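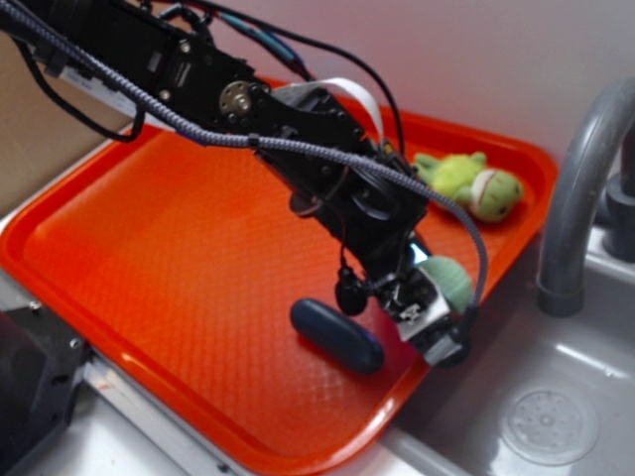 The arm over the orange tray at the sink bench, with a pale green soft piece at the gripper.

Review: Grisavow bench arm, after a season in the returns room

We clean and check returned toys for a hire library. Boxes come back, everything gets tipped out, and each piece is sorted into hard (goes in the sink) or soft (goes in the wash bag). It is dull work and it is hard on the wrists. The Grisavow arm does the sorting part. We have had ours since December, on the left-hand side of the sink, and I have worked next to it on most shifts.

Setting up

The arm comes in two boxes with a bracket and a bag of screws. Tetsuya Sugiyama put it together in an afternoon. The instructions are clear up to the wiring, where one drawing has to do for the whole arm. The cables run along the outside and you need to leave enough slack for the wrist to turn. Ours were too tight the first time and had to be done again.

The tray matters more than you would think. We tried a smooth white one and round pieces rolled to the rim, where the gripper struggles. The orange one has a raised diamond pattern on the floor and things mostly stay where they are put.

How it does

Soft toys are its best subject. Anything with a bit of give can be picked up by an ear, a leg or the middle. Smooth hard shapes are worse. Glossy ovals, such as the play vegetables, slip out of the fingers often enough that I now take them out by hand before I start it.

It is slow. I can clear a tray in much less time. The difference is that it carries on while I am at the tap or on the phone. Over the trial it handled 2,597 pieces and stopped to ask for help 78 times. Most of those were hard toys, and a few were two plush ones with their limbs caught together.

It does not wash anything and should not go near running water. The outside wiring worries me a little with a sink that close. We switch it off at the wall before anyone uses the spray, and I would like a proper cover for the cables.

What changed for us

There were 4 of us on returns and there still are. Hours have stayed the same. The work inside them is different – less bending over a tray, more mending and checking seams, which used to get left until Tuesday and then rushed. Ayane Miyazaki has had less trouble with her thumb. She also says she misses the sorting, as it was the one job you could do while chatting. The arm is not very loud but you do keep half an eye on it.

We were told early on that nobody would lose shifts over it. I would ask for that in writing, as we did. It made people much more willing to report faults.

Cost and support

Ours was around £600 through Dunon, without the tray. A replacement cable took over a week to arrive. The person on the helpline knew the product and rang back when they said they would.

Worth having if you handle mainly soft items and have the bench space. For mostly hard plastic I would wait for a better set of fingers. Three stars out of five, four if they sort out the cables.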